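**Handout 4 – Writing (and keeping!) the rules for a small robot arm**
Liviu Sima, Nair Workshop, bench robotics course
Updated 4/18/26

Last time we got as far as homing the arm and jogging the joints one by one. Today is my favorite session of the course – good practice at the bench. I know, rules. But a good bench rule is a lovely piece of engineering, and you can learn a lot about a machine from the rules people write for it.

**1. Write the task down first**

One sentence, before power goes on. It needs a start, an end and a way to tell whether it's done. "Move the toy" is too thin. Try this:

> Pick up the turtle from the table and set it down inside the white tray, upright, all feet within the rim.

Now two people can watch the same run and agree on the result. Phong Giáp's group at Zekwood argued half an afternoon over a toy that had landed on the rim of its tray, and their task sentence got much longer after that!

**2. Clear the path**

Between pick and place there should be nothing but table. Pens, phones, coffee cups and spare screws all go on the side shelf. Look at the path from the side as well as from the top, because a low cable is easy to miss from above.
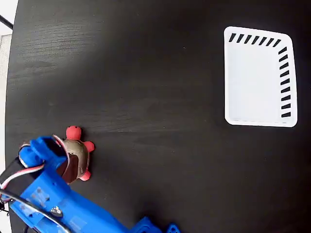
Small arms feel harmless, and that is exactly when fingers get pinched. Keep your hands outside the reach circle whenever the motors are live. If the object slips, stop the arm first and then reach in. Yes, every time, even when the run was going beautifully.

**3. Closing on an object**

- Approach slowly for the last stretch. Use speed setting 2 on the Vurnix controller.
- Bring the jaws in level with the widest part you can hold firmly. Domed things love to squirt out upward.
- Stop closing once the object is held. Squeezing harder heats the servo and gains you very little.
- Lift a little, pause, look, then travel.

Try a rounded shape and a boxy one back to back. The difference in grip is wonderful to see, and you'll set your closing limit much better afterward.

**4. Wires and tape**

Move every joint through its full range by hand, power off, and watch the wires. Each loop needs enough slack for the farthest pose and not so much that it can catch in a jaw. Tape is fine for a trial. Anything that stays on longer than a session gets a proper clip (Dede Laryea has a drawer full, just ask).

Check the screws on printed parts at the same time. Printed plastic creeps under load, so a joint that was snug in August may have play in it now.

**5. The run log**

One line per run: initials, task sentence number, speed, result, remarks. Failed runs go in too, please! Run 2844 in the Jarholm log says only "dropped, jaw screw loose," and that line saved Fiachra Cullinane a whole morning of hunting through code.

Don't tidy the log afterward. If you got something wrong, strike it through and write the correction next to it.

**For next week**

Write a task sentence and a stop rule for an object of your own. Swap with a neighbor and try to break theirs – look for an outcome the sentence doesn't cover. Bring both versions. Radu Lungu is opening the bench at 11 for anyone who wants extra time on the arm.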